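Stage Production II, Unit 4: Surtitles and Cueing

Surtitles are cued live from a marked vocal score. Each cue has a number, an in point and an out point. The Movness score used in this unit has 991 cues over three acts, with the longest gap in Act 2 (35 bars, orchestra only).

Line length is limited to 35 characters, two lines per title. Repeated text is titled once, then left blank.

Pencil marks only in hire scores.
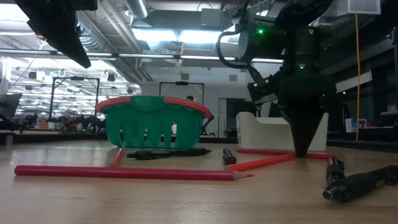
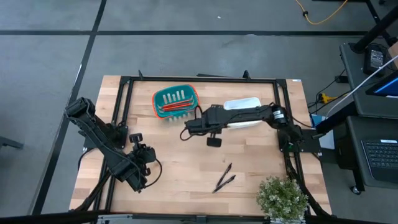
Blank cues are numbered like any other. If a singer skips a passage, the operator goes to black and rejoins at the next safe cue, marked S in the margin. Act 1 has 21 of these.

Reading before the Abdella session: Adside handout, sections 2 and 3.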